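Trekano Bedside Snacks
README for the wrapper notes, second release

Welcome, and thank you for opening the README first. Trekano Bedside Snacks is a small collection of notes on wrapped snacks and candies as they lie about at home, in the places where people really put them down. A supermarket shelf shows every packet facing front and standing straight. A bed shows them twisted, tipped over, half under something else, and a good deal harder to name. We have been writing them down for long enough now that other people have started asking for the files, so we thought we had better explain ourselves properly.

The release has 400 wrapper records and 900 lines of copied package text. Each record has 5 fields: name, wrapper form, main colors, printed text, and resting place. The records are in wrappers.csv and the text lines are in print.csv, joined by the record number. There is also a folder called Shimada, which holds the older kitchen-table notes in their original form. Please leave that one as it is, even where you find spelling mistakes (and you will find them!).

Package text is copied the way it is printed, in its own script, and the English goes in a separate column if anybody on the team was able to supply it. For a pouch that says 魔芋爽 across the middle, those three characters are the name. The small label 乐享装 and the words HAPPY PACK go into print.csv as text lines of their own, and the barcode is noted as present, with its direction if it is printed sideways. We do not copy out barcode digits, phone numbers or the tiny ingredient print. Kenta Hayashi tried it for one whole afternoon in the early days and we agreed never to ask it of anyone again.

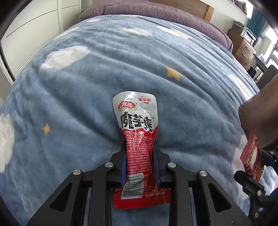
Wrapper forms

We use a short list of everyday words for the form of a wrapper, and we would be grateful if contributors kept to it.

Pouch: a soft bag, sealed, usually taller than it is wide. It may stand or slump.
Pillow pack: sealed across both ends, with the crimp showing.
Twist: a candy wrapper closed by twisting the ends.
Bar: a long, flat wrapper around a single piece, wafers included.
Cut-out: anything trimmed to the outline of a character or an object.
Other: please say what it is in plain words. We would much sooner read a full sentence here than a guess.

A wrapper that has been crumpled keeps the form it was made in. Crumpling goes in the remarks, and so does a clear window, if it has one. The name field is allowed to stay empty. If the name is folded under or too small to read, write "unread" and move on to the next packet – an unread name is a perfectly good record and we have plenty of them.

Resting places

The resting place field says what a snack is lying on or in. On a blanket and in a tray are different places, even when the tray is itself sitting on the blanket. The green tray gets its own entry for this reason, and the two little wrapped pieces inside it, one pinkish-white and one beige and gold, are "in tray", while the packets scattered on the other side of the kettle are "on blanket". Whatever is printed on the floor of a tray belongs to the tray and should not be entered as snack text. The same goes for bedding. "Good night" on a blanket is a very nice thing to read at the end of the day, but it is not a flavor.

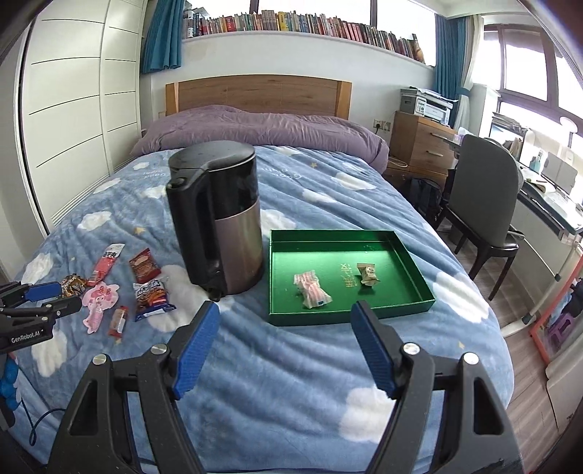
ROOM NOTES

Every group of records has a room note to go with it. It is a paragraph of ordinary writing, kept in rooms.txt, and it covers the large things first: the bed and its headboard, wardrobe, radiator, window, chest of drawers. Colors are given in common words, so teal curtains are teal and a purple duvet is purple, and there is no need to go looking for a paint chart. Books may be entered simply as "books on shelf". A printer on a chest of drawers gets a mention too, though it will never be a snack. Rostyslav Boiko wrote most of the room notes, and he has a gift for them; if you only have time to read one file, make it his.

We do not record who sleeps in a room, what they paid for the furniture, or whose snacks they are. Several people have asked for brand and price columns, and the answer is still no, with apologies.

Colors and patterns

Main colors are listed from largest to smallest, with three at the most. Shiny plastic can be troublesome here, as a highlight may pass for white or silver if you are working quickly, so check a second fold of the wrapper before you commit yourself.
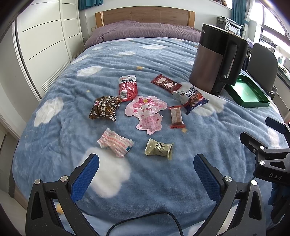
Telling one wrapper from its neighbor is the part of the work that takes the most patience, and it is where new contributors write to us most often. The rule we settled on is to begin with the pattern and come to the color afterward. A candy in pink and white diagonal stripes is easy to pick out from a pink bunny-eared cut-out with a bow if you write "stripes" before you write "pink", and wheat ears on a brown packet will serve you better than "brown, shiny" ever could. Red is the hardest, since there is so much of it: a pouch, a dark red bar with a pale oval label, and a little red and white wafer wrapper may all lie close together. For those we put the form first, then the label or window, and the color last of all. Darius Hodoroagă went back through the red records on this plan and changed a good number of them.

Checking your records

The checking script is called Steven. Run it from the top folder before you send anything in. It looks for empty resting places, forms that are not on the list, and text lines that have lost their record number. It does not look at spelling in any language, so please do that part yourself, or ask one of us. Ovilex, the short word list for colors, has to be in the same folder or Steven will stop at the first line.

A note on mixed scripts
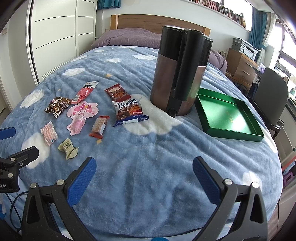 Lamisi Quaye, with Rin Onishi
March 15, 2021

We look after the text lines, and we wanted to add something on bags and packets in more than one alphabet lying in the same heap. Dark Chinese characters on a pale green wrapper and Cyrillic lettering on a blue, white and brown bag of chocolate-covered biscuits can turn up within easy reach of each other, and the script column is there to keep them straight. Fill it in for every text line, even when it feels obvious. Use "Latin", "Chinese", "Cyrillic" or "unsure", and give a single wrapper as many lines as it has scripts.

Please do not work out the country from the script. Snacks travel a long way – some of ours came home in coat pockets – and a wrapper may carry a language for buyers far from the place it was made.

Corrections are welcome at any time. Send the record number, the field, and the new wording, and we will add your name to thanks.txt unless you would prefer to be left out. Additions need 2 readers before they go in, so allow us a little while, especially if your notes include long passages of small print.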